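The Wrapping Table

My aunt left me the wrapping business and the 136 orders that came with it. Her last note said to start with the bows.

I drove to the unit on Clegg Road in March and put the gray cloth on the long table the way she used to. I set out the gold bows and the red one, the ribbon spools, and both pairs of scissors. She always kept two pairs going. When I was little I thought one was for her and one was for me. 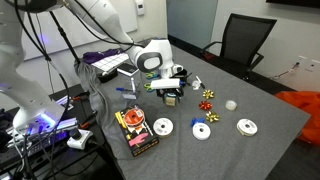 The Kikance Order

The biggest order was from a hotel called the Kikance. They wanted small gifts for a wedding, each with a bow and a blank label so the bride could write the names herself. My aunt had written the price in her book and crossed it out twice. The last number was 473 dollars. I knew she had talked herself down.

I called the hotel and said it would be late. The woman at the desk said she was sorry about my aunt, then asked how late. I said I didn't know.

I put the sheets of labels near the front of the table and the purple bag next to them. I kept the tape where I could reach it with my left hand. That was her habit. I am right-handed and it made no sense for me, but I did it for a week before I noticed.

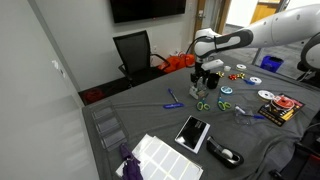
The first gift took me most of an hour. The ribbon would not curl. I pulled it along the scissor blade and it came out straight, so I pulled harder and it tore. I cut another length and tried again. By evening I had finished four, and two of them looked all right.

I ate a sandwich in the office chair by the wall and looked at the door. She used to leave it open in the afternoons so she could hear who was in the hallway. People from Conska, the print shop, would stop and ask what she was making. She told them it was a secret, even when it was soap.

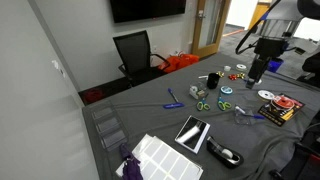

I got up and opened it. Then I went back to the table and picked up the scissors. A man walked past with a box, stopped, and came back.

"Are you open?" he asked.

I told him I was, and he put the box down.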